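Wundthorpe Adult Learning — Packing and Storing Textiles, short course
Session 4 handout. Small soft things: sorting, folding, boxing
Notes by Delwyn Wihongi. Read before class, bring a pencil

Carried over from session 3: acid-free tissue orders have come in, pick yours up from Heather Maihi at the front desk. Locker 19 if she's out.

1. Clear surface first

Plain tabletop, nothing printed or patterned. Gray is good — pale lint shows up on it, so do dark threads. Wipe, let it dry fully, wipe again with a dry cloth. Rings and bracelets off. Lay one piece down at a time, not the whole pile. The pile goes on a chair or a second table.

Soft pieces with a nap or a ridge (fleece, chenille, terry, anything fuzzy) get handled as little as possible. Lift from underneath. No pinching at the corners, no shaking out.
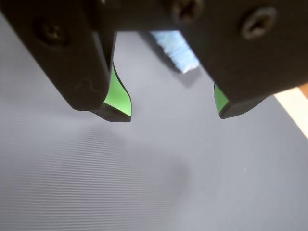

Lint roller is for the table only. Never the piece. Darcy Doolan asked last time about a soft brush and yes, fine, with the nap, light strokes, stop if fibers come away.

2. Fold or roll?

Old question. Short version:
Flat weave, no trim — fold, tissue in every crease
Pile or ridges — roll, loose, pile side out
Knit — fold once at most, never hang
Anything with a stain you havent identified — don't fold, don't roll, set aside and write it up

Sunier method (from the reading, p. 44) says roll everything. I don't agree for very small pieces, they spring open and end up crushed at one end. Kanyarat Inthanon will show her way in class, she folds tissue into a sausage and wraps round that. Practice on a washcloth at home.

3. The box

Open it up and check inside before anything goes in. Crumbs, tape ends, old staples, damp smell. Flaps right back so you aren't dragging fabric across a cut edge. Set the box at the far side of the table and work toward yourself, then there is room to lay the piece down and look at it again before it goes in. 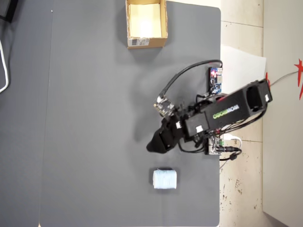
Fig. 2. Box open at the far side, one light blue item out on the table.

Reused shipping cartons are OK for practice and for moving house. Not for long storage. Old labels: cover or peel, otherwise somebody reads the wrong one in five years. Line the bottom, two sheets, then up the sides.

Heaviest at the bottom obviously. Stop when the box is full to the lower crease of the flaps. If you have to press, it's too full.

4. Label + list

Write the label before closing. Box number, what's inside in everyday words, month packed (July is enough), your initials. Same again on the list. The practice boxes start at 514, carry on from the last number on the clipboard.

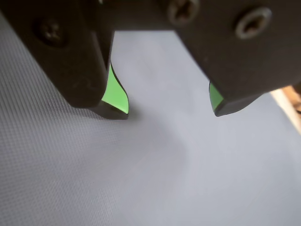 Pencil on the inside tag, pen on the outside label only. Linel tags are the ones with the cotton string, please dont cut the string shorter, Tipene Tomoana has to retie them all.

For next time
— one small soft item from home, clean, nothing precious
— a box you'd normally throw out
— read pp. 44 to 94, skip the bit on hats
— doors open 6:30 pm, side entrance, the front one sticks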